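Room and Table Inspection, Room 8, Codenlow Building
Checklist with comments. Form 2105, filled in on 2020-03-25.

Marks used: OK / Watch / Fix. Comments are written by the inspector, and anybody who uses the room may add below an item.

1. Floor, walking paths
Mark: Watch
The floor is smooth and dark, and light reflects strongly on it, so small things on the ground are easy to miss. I walked from the door to the window two times and did not slip. Please wear closed shoes with rubber soles. The path between the tables must stay wide enough for a person who carries a box.

2. Cables
Mark: Fix
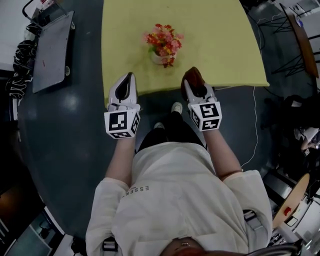
Cables on the floor were already written in the June inspection, and the comment from that time is still open. The rule from Platadach, who manages the building, is that any cable crossing a walking path has a cover or is taped along its whole length. The thin white one which goes down by the right corner of the tablecloth is the first I want to see under a cover, because on a dark floor people look at the table and not at their feet. The cover strips are in the Cetano cabinet, second shelf. Cut to 300 mm pieces if the long one does not lie flat.

3. Tablecloth
Mark: Watch
The cloth must not hang so low that a foot or a chair leg can catch it. Pull it flat before work starts. When the cloth has folds, a pot or a cup can stand on a fold and tip over. I did not find holes or burned places. Wash it at 40 degrees only — the last one became too short after a hot wash.

4. Flower pot and decoration
Mark: OK
The flowers are artificial, so there is no water to spill. The pot should stand in the middle, away from every edge. Dust the petals when the room is cleaned, with a dry brush. No candles near them, also not for a birthday.

5. Knitted and other cloths
Mark: Watch
Brown knitted cloth: look for open stitches and long ends, as these catch on fingers and on the rim of the pot. When it is lifted near the flowers, lift it straight up first and then move it to the side. Fold it after use and put it in the shelf. Fabric should not stay in a pile on the floor. 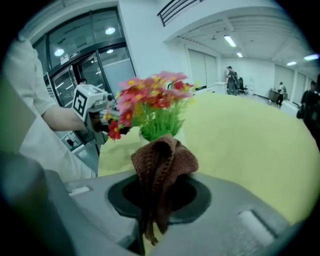 Phan writes that the shelf for cloths is already full, and asks whether the knitted ones can go in a closed bin under the window. My answer is yes, if the bin has a lid and does not block the heater. Leave 200 mm free on the heater side.

6. Table legs and edges
Mark: OK
I pushed on each table from the side and none of them moved much. One screw was a little loose and I turned it by hand. It needs a proper tool next time.

7. Emergency exit and extinguisher
Mark: OK
Door opens fully. Extinguisher tag is valid and the pin is in place.

Open points for the next check: item 2 (cable cover), item 5 (bin with lid), item 6 (screw).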